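La delegación de Kisden

La delegación de Kisden llegó a Erden a primera hora de la tarde, con dos coches y una carpeta por persona. El viceministro de Comercio bajó el último. Llevaba el abrigo doblado en el brazo, aunque era junio, y preguntó dónde podía lavarse las manos.

La intérprete lo acompañó hasta el fondo del pasillo. Llevaba nueve años trabajando para la cámara de comercio de Erden y conocía el edificio mejor que los dos directores que había tenido. Esperó junto a la ventana. Desde allí se veía la carretera de Hou y, más lejos, la fábrica de ladrillos, parada desde el invierno.

De la fábrica iban a hablar aquella tarde. Kisden quería comprarla, o eso decía la nota de prensa redactada la víspera. En la nota figuraban una inversión de 80 millones y 1413 empleos. La intérprete la había traducido de noche, en la cocina de su casa, y había buscado dos veces la cifra de los empleos en los anexos sin encontrarla.

La reunión empezó con retraso. El gobernador habló de la amistad entre los dos países, de las aguas termales y del ferrocarril que algún día llegaría a Hou. El viceministro tomó notas en una hoja suelta. Cuando le tocó el turno, dijo que Kisden estudiaba con interés las posibilidades de cooperación. Ella tradujo «con interés» y el gobernador asintió.

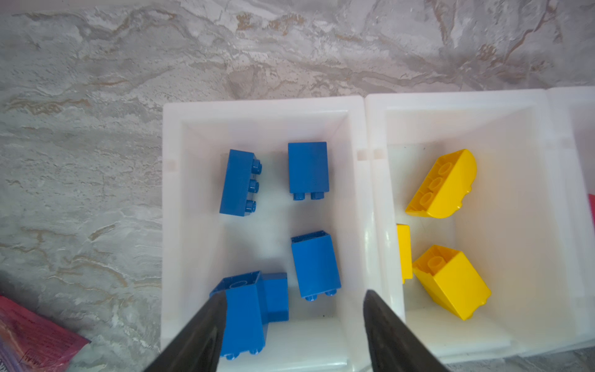 Ladrillos de juguete, azules, en una cubeta blanca sobre la encimera de mármol gris.

Después se sirvió té. Un consejero de la delegación, el más joven, se acercó a la intérprete y le preguntó en voz baja si la gente de la ciudad trabajaba en la fábrica.

—Trabajaba —dijo ella—. Mi padre estuvo en los hornos.

—¿Y cuántos eran?

—En los buenos tiempos, 100 por turno.

El consejero miró la nota de prensa y no dijo nada. La dobló en cuatro y se la metió en el bolsillo de la chaqueta.

A las seis volvieron a sentarse. El gobernador propuso firmar un memorando. El viceministro respondió que le parecía bien, siempre que se quitaran las cantidades. Hubo un silencio. El jefe de prensa se levantó a abrir una ventana y se quedó de pie.

—Dígale que las cantidades son lo que espera la gente —pidió el gobernador.

Ella lo dijo.

—Dígale que lo entiendo —contestó el viceministro—. Pero antes de Erden tenemos que visitar otra planta, en Stisia, y no hemos decidido.

La intérprete no sabía nada de Stisia. Tradujo la frase entera, en el mismo tono en que la había oído. El gobernador le pidió que la repitiera y ella la repitió.

Firmaron una página y media. Se hicieron las fotografías delante de las banderas y luego los dos coches salieron por la carretera de Hou, porque la otra estaba en obras. Al pasar junto a la fábrica, el primero redujo la marcha. El segundo lo adelantó.

Ella recogió las tazas, aunque no era su trabajo, y volvió andando. En casa encontró a su padre sentado a la mesa, con la radio puesta. Estaban leyendo la nota de prensa, la primera, con todos los números.

—¿Es verdad? —preguntó él.

—Han firmado un papel —dijo ella, y se puso a pelar patatas para la cena.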